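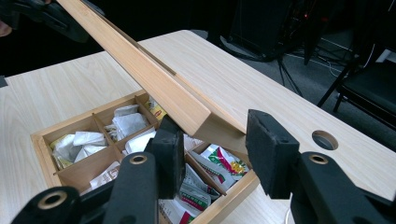 *Figure 1. Compartmented tea box in light wood, with its lid and a mixed stock of packets.*

**Unit 2: Beverage Stations and Small Stores**
Module tutor: Şengül Gündoğdu
Handout issued 19 Jun 2025

## 2.1 Purpose of the compartmented box

The tea box is the smallest store for which students on the Caltow placement are responsible. It stands on the guest table during service and returns to the pantry shelf afterwards. The partitions keep varieties apart so that guests may choose without handling every packet. Where different packets have been allowed to share a compartment, the box should be emptied and sorted before service begins.

The box in Figure 1 is divided into a grid and holds plain white tea bag packets as well as sachets printed in green, red and yellow. Crumpled packets, such as those in the front-left section, are to be taken out and inspected. A packet that is creased but sealed may be used in the staff room; a torn one is discarded.

## 2.2 Filling

1. Remove the lid completely and lay it flat on a clean surface.
2. Empty each compartment and wipe the partitions with a dry cloth. Water must not be used on untreated wood.
3. Place older stock at the front and new stock behind it.
4. Stand packets upright with the printed name facing the guest. Packets should not rise above the partitions.
5. Keep black teas on the left and herbal and fruit infusions on the right. Decaffeinated tea has its own compartment — it is never mixed with ordinary black tea.

## 2.3 The lid

A long wooden lid is easily chipped at the corners. It should be lowered level and must close without pressure. If it does not, a packet is standing too high.

## 2.4 Stock record

The Vekiren site opened the November term with 600 packets in the pantry and closed it with 139. Students should calculate the number issued and enter it on the stock sheet, showing their working. Damaged packets are recorded in a separate column.

Completed sheets are to be handed in at the Mateos Building office before the next practical session.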